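The Slow Business of Putting a Computer Back Together

A shared workshop in Meklow is teaching two robot arms to do a job most people finish over lunch

The bench at the back of the Grarell workshop is made of aluminum extrusion, bolted together over one winter by members who pay 55 dollars a month for a key and a shelf. The arms came secondhand. The project on the bench is called Stellon, and its goal is easy to state: take a bare desktop tower and put the parts back in by machine.

The parts are a processor, two memory modules, a hard drive and an expansion card. A person with a little practice needs 14 minutes. In March the best complete run by the arms took 98, and a member had to step in twice.

Most of the early work went into holding things still. Parts set down on a flat table end up a little off each time, and a little off is enough to miss a socket. The group drew a gray tray with a place for each part and printed it in sections, so that a bad slot could be redone without losing the whole thing. The processor gets a square recess at the front. The hard drive stands upright behind it in its blue carrier, where a gripper can reach it from above.

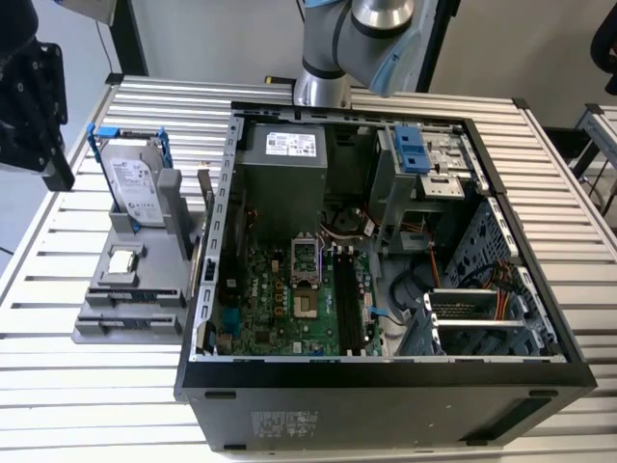
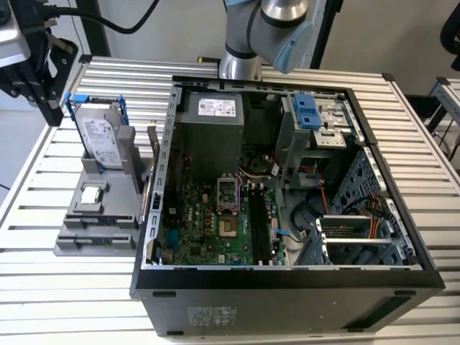

The Stellon bench, with the tower on its side and the processor socket open.

Grarell Quarterly | Issue 14 | Page 55

The tower lies on its side so that everything goes in from the top. The group tried it standing for a while and gave up. An arm that has to reach in sideways runs out of room near the drive cages, and the cables get in the way sooner.

Memory is the hardest step. A module has to be lined up with its slot, lowered straight and then pushed with real force until the latches close. The first fingers were too soft and bent under the load. The current ones are stiffer, with thin rubber pads from Antunes, a hardware store two streets over.

The processor needs the opposite treatment. It has to be set down with almost no force at all, and the program stops if the arm feels any resistance. For now a member closes the bracket by hand.

The cables come last on the list. They never lie the same way twice, and the group has not settled on a method. One plan is to clip the loose ends to the case before a run. Another is a second camera, mounted low.

Work nights are Friday, starting at 7. The tray drawings are in a binder by the door, and the next version will have a deeper slot for the drive.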